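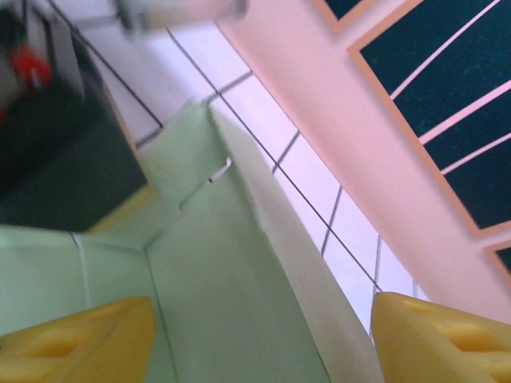
Light green carton, open, with a small metal staple or clip at the folded flap.

Nistcombe Packing and Storage Forum
Board: Cartons, Sleeves and Inserts
Topic: Fasteners in thin folding cartons - remove before flattening?

alodley_stores wrote:
The Alodley store is revising its written procedure for thin folding cartons that are opened, emptied and put away flat for a second use. The cartons concerned are the pale green ones from the Miltia range, supplied to us by Vukadinović. We hold up to 1000 at any one time, and the present procedure has not been reviewed in a long while.

The point we wish to settle is the fastener at the fold. Our current text instructs staff to flatten the carton with the fastener in place. Several members of staff have asked that it be removed first. Members with experience of similar stock are invited to comment before the revised text is issued in August.

packroom_desk wrote:
Our office removes every fastener before flattening. A staple left in a folded flap will mark the carton stacked on top of it, and the mark shows clearly on pale colors. We use a flat staple lifter and work from the inside of the flap. The removed pieces go into a lidded tin, which is emptied at the end of each shift.

I would recommend that the revised procedure state this as a requirement and not as a preference.

grayboard wrote:
I must respectfully disagree with the previous post. Thin card does not tolerate a lifter well. In our experience the flap tears at the staple holes more often than the staple marks its neighbor, and a torn flap means the carton is discarded. We leave the fastener in place and lay a sheet of scrap paper between cartons.

It would assist the discussion if the original poster could set out the existing procedure in full.

alodley_stores wrote:
The existing text is reproduced as requested.

Step 1. Empty the carton and check the corners for loose packing material.

Step 2. Take hold of the green piece at the left and right sides and allow the lower flap to hang down. Do not pull the sides apart sharply.
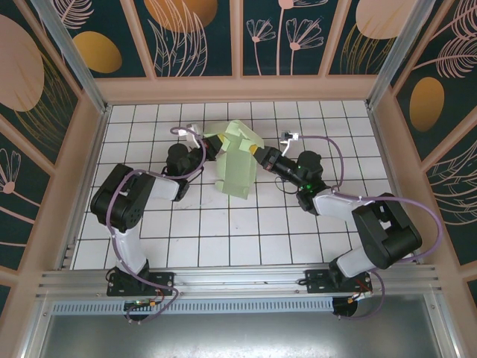 Step 3. Set the carton down on a clean, hard surface and open the flaps outward.

Step 4. Press along the existing folds with the palm. Do not make new folds.

Step 5. Stack flat, with the longer sides aligned, to a height of no more than 215 mm. Place a board on top.

The text makes no reference to the fastener after the opening paragraph, where staff are told to leave it alone.

packroom_desk wrote:
Thank you for posting the full text. Step 2 deserves attention. Handling from both sides is sound, but thin card loses its shape quickly once it is off the table, and the flaps begin to fold in directions they were not made to fold. I would combine Steps 2 and 3, so that the carton remains on the surface throughout.

With regard to tearing, I accept that it occurs. It is usually the result of lifting one leg of the staple at a time. Both legs should be straightened from the inside before the staple is drawn.

grayboard wrote:
I support combining the steps. I remain unconvinced on the staples. Straightening both legs on each carton is acceptable for a small batch, but it is a considerable amount of work for the quantity that Alodley holds.

The stack height also appears generous. We stop well short of that figure, as the lower cartons take on a curve over time.

sleeve_and_tray wrote:
May I suggest a middle course? Cartons intended for one further use can keep the fastener, with paper between them. Cartons intended for long storage should have it removed. Our two stores adopted this arrangement last year and the number of complaints has fallen.

On tiled surfaces, I would add that the grout lines can print through onto thin card if Step 4 is carried out with any force. A smooth board placed underneath prevents this.

alodley_stores wrote:
The comments are appreciated. Our bench surface is tiled, and the remark about grout lines will be incorporated. The revised Step 2 will read as follows: "Keep the carton on the work surface. Open the flaps outward, one toward the back and one toward the front, and let the creased panels settle before pressing."

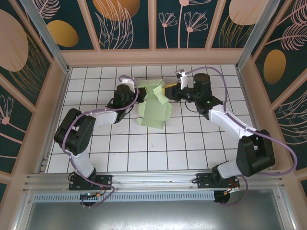 new_to_cartons wrote:
Should flattened cartons be stored standing on edge or lying down?

sleeve_and_tray wrote:
Lying down is preferable for thin card. Cartons stored on edge tend to bow in the middle unless they are packed tightly between dividers, and tight packing damages the flaps.

grayboard wrote:
I would permit storage on edge for short periods, provided the dividers are rigid. Our shelving leaves us little alternative.

alodley_stores wrote:
The Alodley text will specify lying down. The arrangement proposed by sleeve_and_tray for the fasteners will be put on trial with part of the stock - packroom_desk's method of straightening both legs will be used wherever a fastener is removed. Further comments on stack height may be added to this topic until the revised text is issued.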